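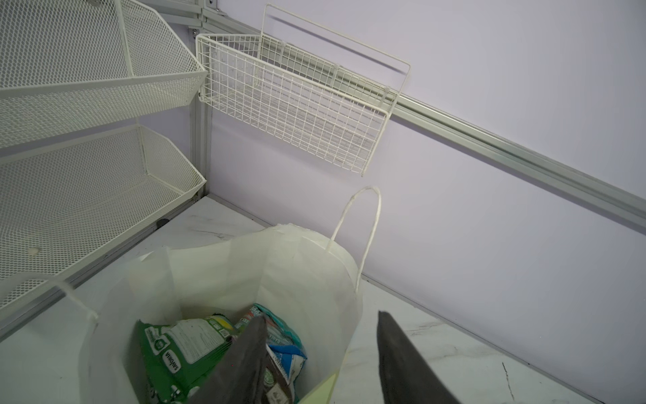
Two-finger gripper over a paper bag of packaged goods, marble worktop station.

About Avidby

Avidby plans and costs handling equipment for small shops, parcel counters and kitchens. We do not make robots and we do not sell them. Clients pay a fixed fee for a written plan, which sets out what to buy, what to leave alone and what the whole installation will cost over its working life.

The firm works from a single unit in Bolton. There are 11 of us: engineers, two buyers and an accounts desk.

What a plan covers

Each plan starts with the items to be handled. Soft packets, thin paper bags and twisted handles place different demands on a gripper than rigid cartons do, and the choice of fingers follows from that. We then look at reach, worktop height, wall rails, baskets and power supply. Arms are specified last.

The budget section has separate lines for the arm, gripper, mounting, guarding, software licences, training, spares and removal. Spares are the line most often missing from the quotations we are sent. We allow for a second set of fingers on every station - lead times vary too much between suppliers to do without.

How we test

Tests are run on worktops fitted out with ordinary shop and kitchen fittings. A standard trial is 1000 picks using the client's own packaging. Where a purchase involves more than one station, the trial is extended to 3000. Results are issued as a table with every failed pick listed by type, and the raw log is supplied on request.

Suppliers

We keep current price files for 15 suppliers, reviewed each February. Kullen and Xu are used most often for mounting parts and gripper fingers respectively. Avidby takes no commission from either, or from any other supplier, and discounts are passed on in full.

Fees and first contact

The fee is agreed before work starts and does not change with the value of the equipment. Please send a list of items, a sketch of the space with dimensions and the budget year in which the money will be spent. Leasing can be costed alongside outright purchase - say so at the outset if both are wanted.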